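Nerard 颜色词语调查:征集参加者

发布日期:2019年12月19日
报名方式:电子邮件或者到 Fotala 阅览室填写表格
活动时间:明年二月

各位朋友:

我们是 Nerard 小组,一个研究日常词语的小组。我们正在编写一本颜色词语的小词典,名字叫《Jurkaron》。词典目前收了 1,482 条词语,都是人们在家里、市场上、裁缝店里说的颜色,比如“藕荷色”“酱色”“蟹壳青”“旧书黄”。这些词语很多在大词典里也能找到,但是大词典的解释常常只有一句话,读者看完还是不知道这个颜色在哪里用、谁在用、用在衣服上合适还是用在墙上合适。

我本人学习中文已经很多年,对颜色词语一直觉得困难。第一次去买布的时候,我对店主说要“红布”,她拿出七八种,问我要枣红、砖红还是水红。我一个也说不清楚,最后用手指了一块。回家以后我查了很久,才知道我买的那种她叫“豆沙”。这个调查就是从那块布开始的。

我们现在需要会说中文的参加者,帮助我们写下自己平时真正使用的颜色词语。

一、参加者需要做什么

参加者在 14 天里写一本颜色日记。每天写一页,内容由您自己决定:早饭的碗是什么颜色,公共汽车的座位是什么颜色,您的母亲怎么称呼她那件外套的颜色。请用您平时说话的词语,不要为了我们去找漂亮的词语。如果您家里的人用方言说颜色,请按照声音写下来,后面加一个小说明就可以。

日记以外,还有两次见面谈话,每次不到一个小时。第一次谈话在日记开始以前,我们说明写法,发给您本子和铅笔。第二次谈话在日记完成以后,我们和您一起读几页,请您解释一些词语。谈话会录音,录音只给小组内部整理文字用。

不方便出门的朋友可以用电话谈话,本子由我们邮寄。

二、我们希望谁来参加

年满十八岁,中文是您的母语或者是您每天使用的语言。我们特别欢迎下面这些朋友:
做过裁缝、染布、油漆、印刷、糕点、陶瓷工作的人;
家里有老人、并且老人愿意一起参加的人;
像我一样把中文作为第二种语言学习、已经在生活中使用的人;
在两个以上的地区生活过、发现同一个颜色有不同叫法的人。

没有学历要求,也不要求写字好看。色觉和多数人不同的朋友也可以报名,请在报名的时候告诉我们,谈话的问题会有一点调整。去年试写的时候,有一位色弱的参加者写的日记非常仔细,他常常用光线和温度来说颜色,比如“下午四点的灰”,这一条我们打算收进词典。

三、日记怎么写

很多人问,一页应该写多长。三四行就够,写满当然也好。我们只希望每一个颜色后面有一样具体的东西。单独写“棕色”,编辑的时候很难使用。写“棕色,像没加奶的可可”,就有用得多。下面的例子可以作为参考:

“浅灰。地铁站里的柱子,摸上去有点凉。我先生说这叫水泥色,我说水泥比它深。”

“姜黄。楼下邻居的门帘。她说买的时候是明黄,洗了几年变成这样,她现在更喜欢。”

“白。不是纸的白,是瓷砖擦干净以后那种发亮的白。”
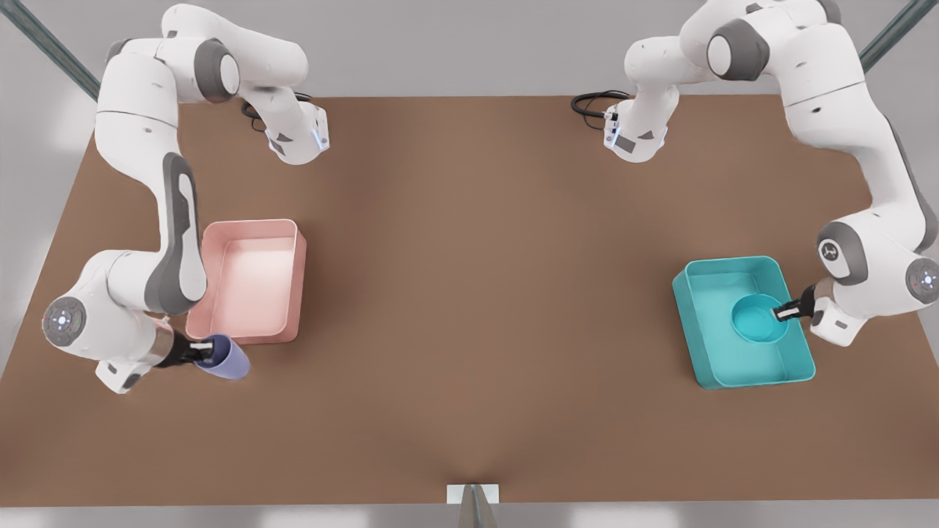 可可棕的桌面,亮白的机械臂,深灰的关节外壳。

请注意,一样东西可以有两个叫法。您早上叫它“米色”,晚上叫它“奶油色”,两个都请写下来,不要划掉前一个。我们对这种变化很有兴趣。如果您和家里人为一个颜色争论,也请写下争论的内容,不需要有结果。

照片可以贴在日记里,但是不是必须的。贴照片的时候,请先写文字,再贴照片。我们试过相反的顺序,结果是参加者看着照片写,词语就变少了,常常只剩下“如图”两个字。

四、参加者得到什么

完成日记和两次谈话的参加者会得到:
一份交通和时间的补贴,金额在第一次谈话以前用书面告诉您;
《Jurkaron》印好以后一本;
如果您愿意,您的名字会印在词典后面的感谢名单里,也可以用笔名。

中途因为生病或者家里有事不能继续,请告诉我们一声,已经写的部分我们照样感谢,补贴按照完成的天数计算。日记本我们会扫描,扫描以后原件还给您。您不希望公开的页,请在页角折一下,我们不扫描这一页。

五、另外招聘:兼职词条整理员两名

除了日记参加者,小组还需要两名兼职整理员。工作是把手写的日记打成文字,按照词语分类,标出重复和不清楚的地方。工作从二月开始,可以在阅览室做,也可以一部分在家里做。

我们希望整理员打字准确,能够看懂不同的人写的字,对错别字有耐心。懂一种方言会有很大帮助。用过表格软件就可以,其他的我们来教。报酬按小时计算,面谈的时候会详细说明。

申请整理员的朋友,请在信里附上一页您自己写的颜色日记,题目不限。不需要很长的简历,写清楚您现在做什么、每个星期哪几天有空就可以。

六、怎么报名

请发电子邮件给 Damilola Ugwu,标题写“颜色日记”或者“整理员”。邮件里请写:您的称呼、年龄段、平时说什么语言和方言、在哪些地方住过、方便谈话的时间。不会用电子邮件的朋友,可以到 Tijani 街的 Fotala 阅览室,在入口右边的桌子上拿表格,填好以后放进信箱。表格有大字版。

整理员的面谈由 Ikechukwu Lawal 负责。他会提前用电话和您约时间。

报名以后,我们会在一个星期之内回信。如果没有收到回信,请再写一次,可能是邮件进了垃圾箱。

七、几个常见问题

我只会说几个颜色,可以参加吗?
可以。有人一直只用五六个颜色词,但是说法每天都不一样,“有点红”“红得不太好看”“红过头了”,这些我们都需要。

可以和孩子一起写吗?
可以,请注明哪一句是孩子说的。孩子本人不参加谈话录音。

必须每天写吗?
最好每天写。漏了一天,请在后面补一天,日期照实写就行。

可以用电脑写吗?
可以,不过请不要使用自动更正。上次有一位参加者写的“鸭蛋青”被软件改成了“鸭蛋清”,我们讨论了一个下午。

另外,如果您手里有旧的布样、油漆色卡、毛线的标签,上面印着颜色名字,我们非常希望借来看一看,看完一定归还。请在邮件里写明是什么东西、大概是哪个年代的。

Nerard 小组 敬上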